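Begehungsprotokoll Aufenthaltsraum, Ladefoged Raumnutzung, Standort Rusgate
Checkliste Möbel, Textilien, Kleinteile, Bodenflächen
Datum: 14. September 2020
Begehung: Halfdan Baldursdóttir
Gegenlesen: Armelle Rolland
Vorlage: Festex Raumcheck, Blatt 3 und 4

Vorbemerkung
Die Vorlage kennt nur "in Ordnung", "Mangel" und "entfällt". Ich halte das für zu grob. Im Juni stand überall "in Ordnung", und zwar in derselben Handschrift und vermutlich in derselben Minute. Wo ich etwas nicht prüfen konnte, steht jetzt "offen". Wer das stört, darf gern selbst mit der Taschenlampe unter die Möbel.

1. Verkehrswege und Boden

1.1 Laufweg zur Tür frei
Ergebnis: offen
Kommentar: Kommt darauf an, wen man fragt. Die Vorlage verlangt "ausreichende Breite" und nennt kein Maß. So kann man alles durchwinken.

1.2 Keine Behälter am Boden
Ergebnis: Mangel
Kommentar: Durchsichtige Kunststoffbox steht auf dem Boden vor der Sitzecke. Klare Behälter übersieht man leichter als farbige, bei schlechtem Licht erst recht. Angeblich wird sie "immer gleich weggeräumt". Das habe ich im Juni auch schon gehört.

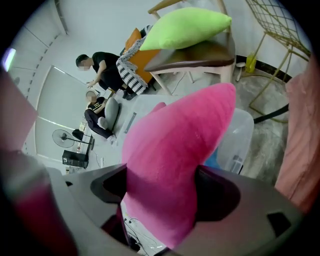 1.3 Keine losen Kabel
Ergebnis: Mangel
Kommentar: Weißes Kabel liegt in einer Schlaufe unter dem Möbel mit der dunkelbraunen Platte. Kabelkanal war zugesagt, Ausführung durch die Werkstatt in Ermont. Einen Termin kennt dort niemand. Bis dahin an der Wand entlang führen und fixieren, Klebeband auf dem Boden zählt nicht als Fixierung.

1.4 Kleinteile vom Boden entfernt
Ergebnis: Mangel
Kommentar: Beim Drahtgestell liegen bzw. stehen zwei Kleinteile, ein gelbes und ein weißes. Falls das gelbe eine Flasche ist: Inhalt feststellen, beschriften, wegschließen. Mit "ist nur Spüli" gebe ich mich nicht zufrieden, bevor es auf dem Etikett steht.

2. Sitz- und Abstellmöbel

2.1 Standfestigkeit
Ergebnis: offen
Kommentar: Das niedrige Möbel mit brauner Platte und hellen Holzbeinen führt die Inventarliste einmal als Beistelltisch und einmal als Stuhl. Mir ist gleich, was es ist, aber dann bitte auch nur eine Prüfung dafür eintragen. Laut Liste ist es mit 100 kg belastbar. Einen Nachweis dafür hat mir Festex nicht vorgelegt. Solange der fehlt: nicht draufsetzen, nicht draufsteigen.

2.2 Keine Gegenstände auf Abstellflächen gestapelt
Ergebnis: in Ordnung
Kommentar: Das hellgrüne Kissen darauf ist kein Stapel. Trotzdem verleitet ein Kissen zum Hinsetzen, siehe 2.1.

2.3 Schrauben und Leimstellen nachgezogen bzw. geprüft
Ergebnis: offen
Kommentar: Laut Wartungsblatt alle 28 Tage. Das Wartungsblatt ist leer. Ob geprüft und nicht eingetragen wurde oder gar nicht geprüft, lässt sich daraus nicht ablesen. Ich habe eine Vermutung.

3. Textilien

3.1 Decken so abgelegt, dass nichts auf Laufflächen hängt
Ergebnis: Mangel, gering
Kommentar: Schwarz-weiße Decke mit Zickzackmuster, das Fransenende hängt nach unten. Fransen und Füße vertragen sich schlecht. Zusammenlegen genügt. Der Vorschlag, dafür einen Deckenständer zu kaufen, hat mich nicht überzeugt, der stünde dann als Nächstes im Weg.

3.2 Brandschutznachweis für Kissen und Decken
Ergebnis: offen
Kommentar: Es gibt einen Ordner. In dem Ordner gibt es Lieferscheine. Ein Lieferschein ist kein Nachweis.

3.3 Reinigung
Ergebnis: offen
Kommentar: Reinigungsplan hängt aus, ohne Unterschriften. Gerochen habe ich nichts Auffälliges, aber das ist kein Prüfverfahren.

4. Regale und Gestelle

4.1 Gegen Kippen gesichert
Ergebnis: offen
Kommentar: Goldfarbenes Drahtgestell mit Gitter. Eine Sicherung ist in den Unterlagen nicht erwähnt, eine Aufbauanleitung liegt nicht bei. Nichts Schweres anhängen, bis das geklärt ist. Dass es "noch nie umgefallen" sei, nehme ich zur Kenntnis.
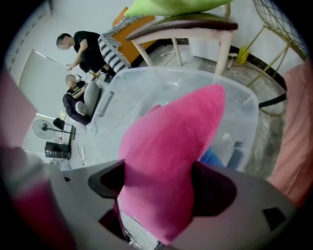
Zu 1.2 bis 1.4 und 4.1: Box, Kabelschlaufe, Kleinteile am Boden, Drahtgestell.

4.2 Boxen beschriftet
Ergebnis: Mangel
Kommentar: Durch den klaren Kunststoff der Box sieht man etwas Blaues, daneben etwas Dunkelgraues. Auf der Inhaltsliste steht "Diverses". Bitte ausräumen, sortieren und ordentlich eintragen. Den Griff als Vorteil zu loben hilft wenig, wenn niemand die Box wegträgt.

Anmerkung A. Rolland: 3.1 würde ich nicht als Mangel führen, sonst nimmt den Rest keiner ernst. 1.3 dagegen bitte sofort.
Antwort H. B.: 3.1 bleibt stehen. Bei 1.3 einverstanden.

Offene Punkte an: Ladefoged, Standort Rusgate
Nachbegehung: erst nach schriftlicher Rückmeldung zu 1.3, 2.1 und 4.1. Telefonische Zusagen trage ich nicht mehr ein.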